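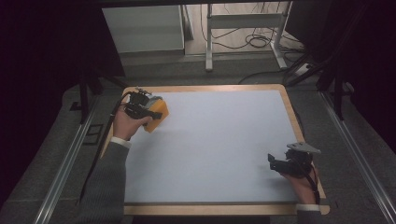
OK, small thread about cleaning whiteboards, because I have spent way too much of this week on it and I need to tell somebody.

I tutor kids at my place in the afternoons and we do nearly everything on lap-size boards. White surface, wooden border, rounded corners. They get written on all day and wiped with whatever is closest, which is mostly sleeves.

By the end of summer mine had that gray fog on them. You know the one. You wipe and wipe and you can still read last April's long division.

My friend Maxine Hinds teaches second grade and she told me to quit buying spray and get a plain sponge. A damp one. Wrung out hard, then wrung out again when you think you're done.

I did not believe her. I had a whole bottle of Lultora cleaner under the sink and I was loyal to it (it smells like oranges, I'm weak).

So I tried half a board each way. Spray and paper towel on the left, damp sponge and one drop of dish soap on the right. Left side came up streaky. Right side came up so clean I got annoyed and called Maxine to complain.

She said "mm-hm" and went back to her dinner.

Things I've figured out since, in no order:

Start in a top corner and go straight across, then drop down and come back. I used to scrub in circles and all that did was push the ink out to the edges and park it against the wood.

Use the long side of the sponge for the open part and the corner of it for where the surface meets the border. That seam is where the crud lives. Mine had a blue line all the way around that I honestly thought was part of the design.

Do NOT soak it. If water gets under the border the wood swells and you'll feel a ridge forever. Ask me about the first board I ever owned. Or don't, I'm still sad.

Dry it right after with something soft. An old T-shirt is great. Paper towel leaves fuzz and then the markers pick up the fuzz and then you have a fuzzy marker!

Somebody already asked about melamine sponges, the white eraser kind. They work, and they're also a very fine sandpaper. I used one on my oldest board for a few months and now everything stains it in 5 minutes flat. Save those for sneakers.

Permanent marker: scribble over it with a regular dry erase marker, wait a few seconds, wipe. I know it sounds made up. It got "RADU WAS HERE" off a board for me after two rounds, and Radu presses HARD.

(Radu is 9 and has apologized. In writing. On the same board, in the correct marker.)

The wood part. People forget the wood part! It gets grubby from hands, worst along the bottom where everybody holds it. Barely damp cloth, go with the grain, dry it, leave it alone overnight.

If it's looking thirsty you can rub in a tiny bit of Zesuswood, the wax in the flat tin. Tiny. Keep it off the writing surface, because marker won't stick to wax and you'll have a bald patch wherever you smeared. I have one shaped like a thumb.

Where do I clean them - at the table, flat, one at a time, with nothing else on there. I used to do it leaning against the sink and kept dropping them on the corner. Rounded corners are forgiving but they do have limits.

Hemi Ngata, who tutors the older kids, asked how often I do this. Quick dry wipe after every kid, proper sponge on the last day of the week, wood maybe once a season. He does his "when they look bad," and Hemi, buddy, they look bad.

Cost update for the skeptics. My new boards came from Halcombe and they were over 60 dollars for the set, so yes, I'm being careful with them. A pack of 3 sponges was pocket change and I'm still on the first one.

Sponge storage! Rinse it till the water runs clear, squeeze, stand it on its end so both faces dry. I left one flat in a dish once and it turned into a science unit.

And label it. Mine says BOARDS in big letters because otherwise it ends up doing dishes, and then it has grease in it, and then you're wiping bacon onto your whiteboard. A different color from the kitchen ones helps too.

Oh, markers, since two people brought them up. Cheap ones ghost more. Red is the worst for it in my house, then green. Black wipes off fine even after a weekend. I've quietly moved the red ones to a high shelf and told the kids we're out.

Also, if a board has sat with writing on it for a long time, don't go at it dry. Lay the damp sponge over the worst bit for a minute and let it sit. Then wipe. So much less elbow.

Did a full round this morning before anyone got here. The first kid in the door picked one up, looked at it, and drew a horse covering the entire thing with a red marker she had brought from home.

It's a pretty good horse. I'm leaving it up till tomorrow.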